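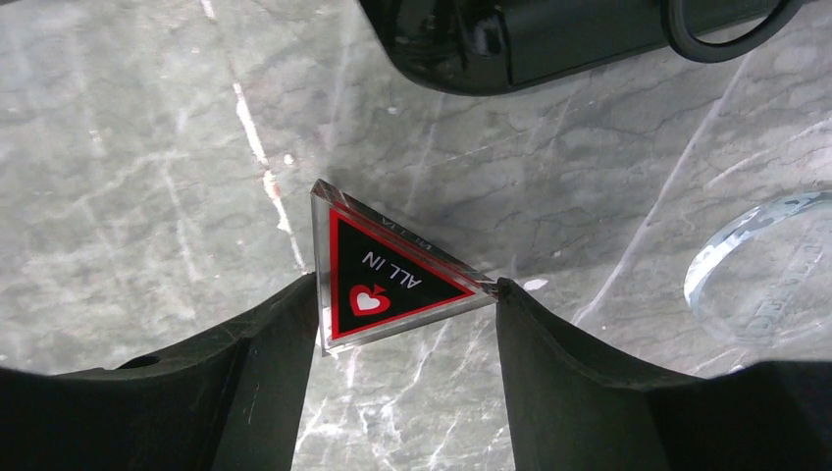
R. Lillero, Department of Consumer Studies, Proden College
Correspondence: Section 3 author, Dresirex Project

3. Materials and setting

3.1 Home card games as a site of small spending

Most work on poker and money looks at casinos or online rooms. Home games have had less attention, partly because the sums are small and partly because hosts keep few records. Our interest is in how players at a kitchen table decide what a reasonable loss is, and how that limit moves during an evening.

We recruited 18 regular home games in and near the town of Sin. All played no-limit hold'em with a fixed buy-in. Hosts filled in a one-page sheet after each session, giving the buy-in, the number of rebuys and the time of the last hand. Over the study period this produced records for 2,000 hands in which at least one player committed a full stack. We refer to these as commitment hands.

3.2 Declaring a commitment

Players announce a commitment in different ways. In most of the games a spoken declaration was enough. Others asked the player to push the whole stack forward, and a few used a marker placed in front of the player. Markers of this type are sold with chip sets or separately. The one in Figure 1 is a clear triangular piece with the words "ALL IN" in white on black, a red outline and a red spade.

Figure 1. Triangular all-in marker.

Hosts who used a marker said that it settled arguments about whether a bet had been made. This matters for our coding – a hand with a disputed declaration was left out unless the host's sheet gave the outcome.

3.3 Stakes

Buy-ins were low. No game in the sample allowed a player to lose more than 200 dollars in one evening, rebuys included. Several hosts had set a lower cap after an earlier bad night, and we treat these games as a separate group in Section 4. Start times varied little between games, but finishing times did, and late sessions had more rebuys per player. We did not ask about alcohol, and the sheets do not record it.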